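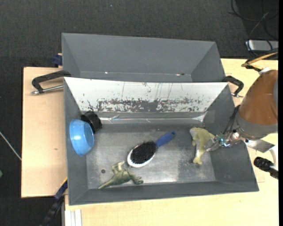

Progress report to the Skaritmont Fund
Youth and family ministry grant, Punville
May 8, 2024

Attendance
The Thursday youth group has met every week of the grant period except 2, both canceled for snow. We recorded 401 visits by middle and high school students. The high school side has grown more slowly than we planned, mostly on account of spring sports.

Small groups
We now have 9 small groups. The ninth opened in April for parents and meets in the Đồng family's home while their teens are at youth group. Leaders use the same Bible passage as the students that week, so families can talk about it later - several parents asked for this at the November meeting.

Retreat
The spring retreat at Fandomholm went ahead as scheduled. Scholarships came to $1,756, all from the grant. The cost of the bus was higher than the quote and we paid the difference from the general fund.

Staff
Cường Huỳnh moved from part-time to full-time youth pastor in February. He has taken over leader training and background checks. Every current leader has a completed check on file. We still need a female leader for the seventh grade group.

Changes to the plan
The summer service week has been moved from June to July to avoid a conflict with the school calendar. The budget line stays the same. We would like to shift the unused printing money to summer meals and ask for your approval before the end of the month.

Next steps
Summer registration opens Sunday after both services. Parent forms are being updated and will go out with the registration email.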